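4.2 Changes in Task Allocation at the Folding Stations

The Hekadberg laundry introduced robotic towel folding in February, after a trial at the smaller Zostdale site. Before the change, 27 employees rotated through folding, sorting and packing. Nine of them now work mainly as station attendants.

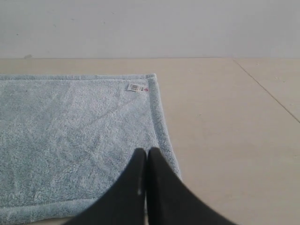
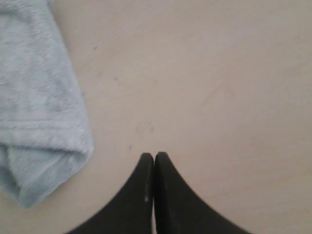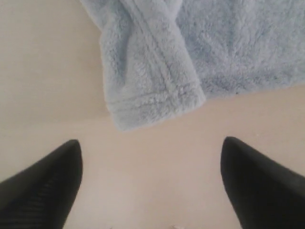
Figure 3. Light blue terry towel and the two black gripper fingers at close range.

Attendants reported less strain in the wrists and shoulders but more interruptions. Under the earlier arrangement, a folder set her own pace and could talk with the person beside her. An attendant waits for a stop signal, straightens the cloth and restarts the cycle. Several described this as harder to plan a shift around. Vainio (Section 2) found a similar pattern in hospital kitchens.

Pay grades were not revised when the new role was created. The Saarinen agreement, which covers 184 workers at both sites, lists folding as a manual task and does not mention attendance or fault clearing. Supervisors therefore recorded the new duties under packing, and the 300 shift logs we reviewed understate the time spent on them. We return to this problem in Section 5.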